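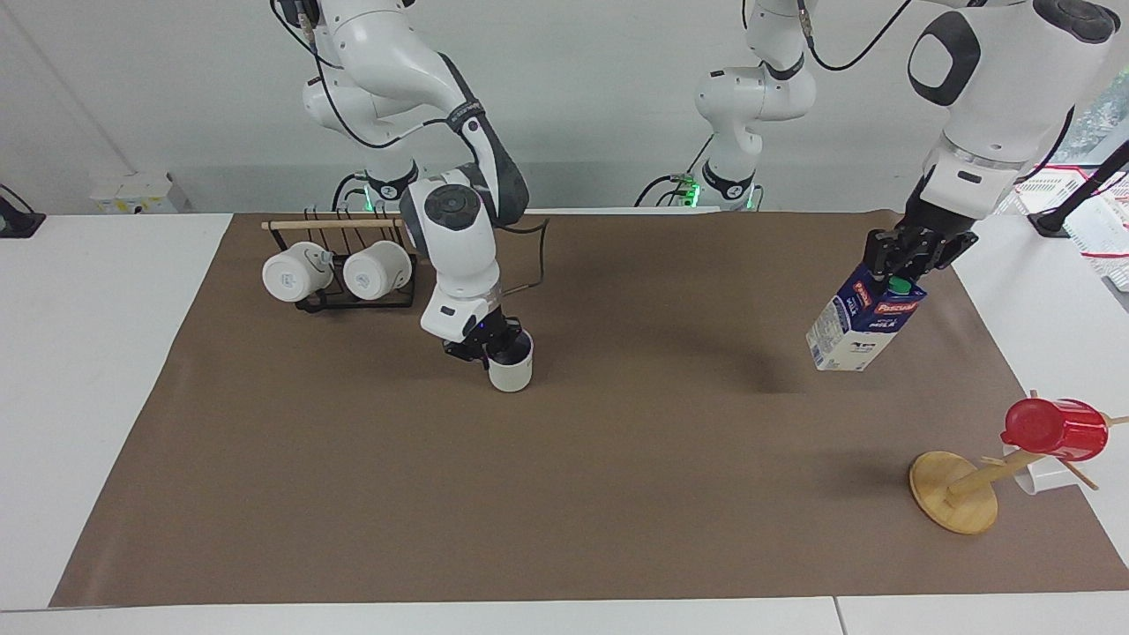
The mug rack, two mugs still on it, and the milk.

Dec 6, 2019

I have been putting off writing about the mug rack because it is a small thing and there isn't a lot to say about a small thing. But I changed the coffee corner again this fall and the rack is the part I get asked about, so I will start there.

It is a black wire frame with a wooden dowel across the top. The mugs hook on by their handles and hang sideways, with the bottoms facing out. I like them that way. Dust doesn't settle inside, and I can see right away if I missed a coffee ring when I washed them. The base sits flat. My old rack, the one from Zetby, was a tree with pegs, and it leaned whenever all the mugs were on one side. I gave it away in March.

The mugs are plain white and small. I used to keep the big ones I had picked up over the years, mostly from work. They held too much. I would make a full one, drink half and find the rest cold on the windowsill in the afternoon. With the small ones I finish what I pour. If I want more I make more.

The brown paper on the table is just paper off a roll. White tabletops show everything, and coffee with milk leaves a tan mark that I have to go after with baking soda. So I cut a sheet big enough to cover most of the table and put the rack right on it. When it gets spotted I fold it up and cut another. The roll came from Fanden, the hardware store near the bus station, and it is 300 feet long. I paid 8 dollars for it. I also use it for wrapping parcels and for lining the shelf under the sink.

I tried a cloth first. It looked better for a day. Then I was washing a cloth all the time, and it bunched up under the rack every time I took a mug off.

Milk is the other thing that changed. I was buying the half gallon and pouring the end of it down the drain most weeks. Now I get cartons with a screw cap. The one here is Pascual, white with a dark blue top and a green cap. I like the cap more than I expected to. The fold-open kind never closes right again after the first time, and it picks up the smell of whatever is next to it in the fridge.

I put the milk in the mug first and then the coffee. I know people have opinions about this. I do it because then I don't need a spoon, and a spoon is one more thing to leave lying on the paper.

The coffee is still Valentini, the dark one. I tried the Vodeck beans when the store was out and they were fine, a bit sour for me. I have most of a bag left if anyone local wants it.

What I haven't solved is where the sugar goes. I don't take it but visitors do. For now the bowl lives in the cupboard over the stove, and I forget to bring it out until somebody asks. A shelf on the wall behind the table would fix that, but I don't want to drill into that wall until I have decided whether to repaint it. It's light gray now and I go back and forth.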